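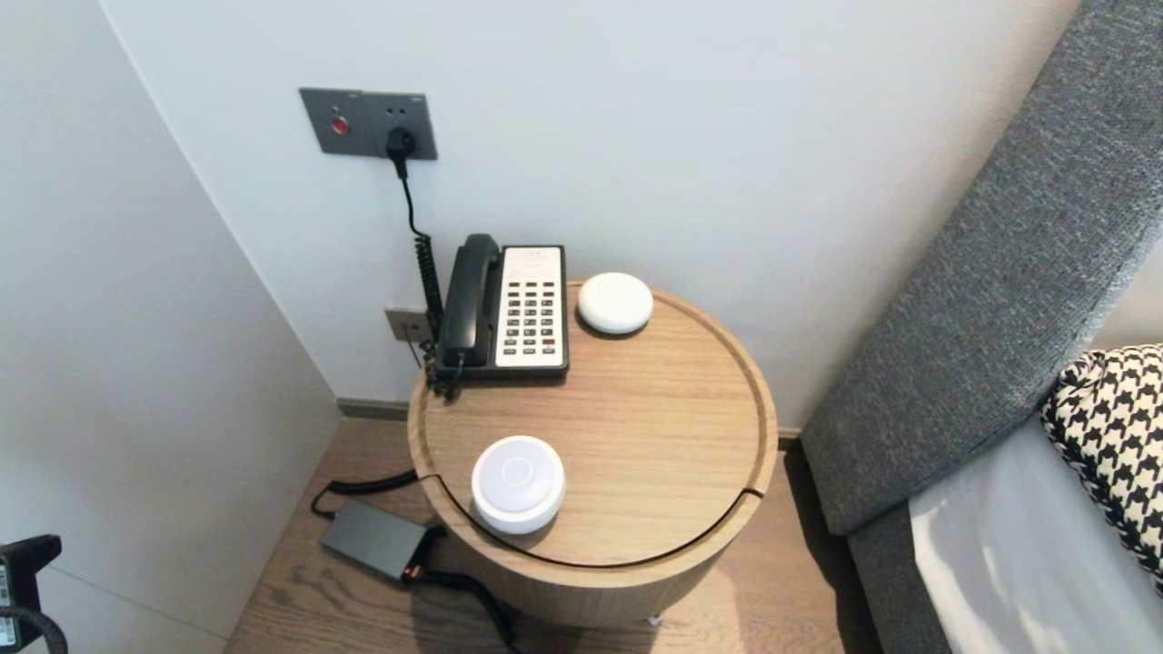
Week 7 – Hospitality and Guest Services

Right, on to the bit of the module I like best: night calls. When I worked nights at the Urnmont we had 100 rooms and one person on the desk, and that person was usually me. You learn quickly that a guest ringing down at 3 a.m. wants a voice, and wants it soon.

Black corded phones like the one by the bed are still common, and I'm fond of them. A guest who can't find their glasses or their mobile can still find a handset.

Three things I'd like you to practise before the seminar. Pick up within four rings. Give your name, then the hotel's. Write the room number down before you do anything else – I once took towels to 13 when they were wanted on 31, and I still blush.

Read Moser's chapter on complaints, the short one with the Dotville case. He thinks every call should be logged. I think he's mostly right, though he never had to type them up!

Diarmuid Mac Suibhne is taking the seminar while I'm away in June, so send your call scripts to him. One page is plenty.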